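How the Fundero packing kit works

If you have ever opened a new lamp or a games console, you will have found a box of cables inside the bigger box. Somebody put those cables there. In many small firms a person still does it by hand, all day long. The Fundero is a robot kit made to do that kind of job, and this page explains what it is, how it learns and what you would get if your school or club borrowed one.

What is in the kit?

The Fundero has two robot arms. Each arm ends in a gripper, and a gripper does the job of a hand. Yours has four fingers and a thumb. A Fundero gripper has two fingers, and they open and close a bit like a crab's claw.

There are cameras too. A small one sits near the gripper on the arm, so the robot gets a close view of whatever it is picking up. Another looks at the table from higher up. The robot's computer uses the pictures from both, in the same way that you might look at the whole jigsaw and then bend down to look at one piece.

The kit also comes with a green cloth to work on, a set of flat cardboard boxes and a bag of practice objects. The practice objects are things like sponges, wooden blocks and cables. You start with the sponges.

Why are cables hard?

A wooden block is always the same shape. If the robot knows where the block is, it knows where to put its fingers. A cable is different. It bends, it twists, and it never lies the same way twice. If you pick it up at one end, the other end stays on the table or swings about.

Engineers call things like this "floppy objects". Clothes, string, carrier bags and noodles are all floppy objects. You learned to handle them when you were very small, by grabbing them again and again until you got better at it.

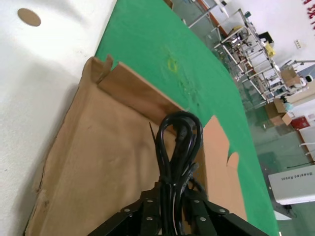
The Fundero learns by grabbing things again and again as well. First, a person moves the arms to show it what to do. The computer saves the camera pictures and the way the arms moved. Then the person does it again with the cable in a different place. After 406 turns, the robot in the Wonolside workshop was ready to have a go by itself. By June it had saved 1000 turns, and the people there say it dropped far fewer cables than it did at the start.

Gavin Rutherford looks after the kit at Wonolside. He told us that showing the robot what to do is tiring, and that the people take turns of 17 minutes each. If you get tired you start to move in a jerky way, and the robot will copy that too.

What does the job look like?

Moving cables from one box to another sounds simple. For a robot it is a list of small jobs, and each one has to be right before the next can start:

Find the cables.
Choose a place to hold them.
Lower the gripper and close the fingers.
Lift, and check that nothing has been left behind.
Move across to the other box.
Lower the cables and open the fingers.

If the robot squeezes too gently, the bundle slips. If it lifts too early, it may take only one loop and leave the rest. A flap can get in the way as well. Cardboard flaps are a nuisance for robots, as they stick up and hide what is behind them.
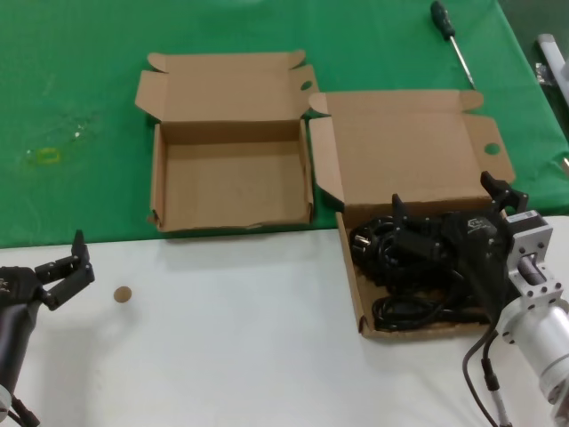
Choosing a place to hold the cables is the part most people ask about. With a block, you go for the middle. With a pile of loops there may be no clear middle, and the fingers can close on nothing but air. The plug is worth looking out for. On the black cables in the right-hand box you can find it near the left side of the bundle, with its two round metal pins, and it is stiffer than the cord. If the fingers come down on top of it, they may not be able to close properly. The robot is taught to aim for a place where several loops lie close together.

Is it any good?

We asked two people who have used it. Kagiso Baloyi runs a repair shop in Ostden and tried the kit for a month. She liked the way it could be taught without writing any computer code. She did not like how slow it was. She can pack a box much faster herself, though she would sooner be mending things.

Toon Hendriks teaches a technology club for children aged nine to twelve. His club enjoyed teaching the robot to stack sponges, but some of the younger ones found the arms heavy to guide. He thinks seven children is the most you can have round one kit.

Can my school borrow one?

Yes. The kit is lent out from the Nishimura building in Wonolside, and a trained adult has to come with it. A grown-up must be in the room the whole time the arms are switched on. Long hair has to be tied back, and hands stay off the table while the robot is moving by itself. There is a large stop button, and everyone in the group is shown how to use it before they begin.

Words to know

Gripper: the part at the end of a robot arm that holds things.
Floppy object: something that changes shape when you pick it up.
Wrist: the joint just behind the gripper, which lets it turn.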